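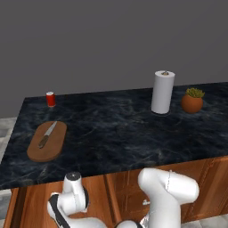
Can a machine do the washing-up yet? My mate Arnel Cabanatuan asks me this every time I come back from a trade show, and my answer is still no — but it's getting closer. Clearing a worktop is where I'd start. Take a knife lying on a chopping board, with a roll of kitchen paper and a potted plant further back. My nephew could tidy that lot in 30 seconds. A robot arm has to work out which end of the knife to grab, and a simulated kitchen is a kind place to learn.

April

By Arnel's long-suffering neighbour

Home News Opinion Contact

Real kitchens are horrible! Mine in Hultville has crumbs, post, and a tap that drips on everything. I'd happily pay Bivetti 100 quid a month for something that wiped down after tea, and I'd forgive it a broken mug or two. I won't pay for a demo, though, and demos are all I've been offered so far.

Last updated: April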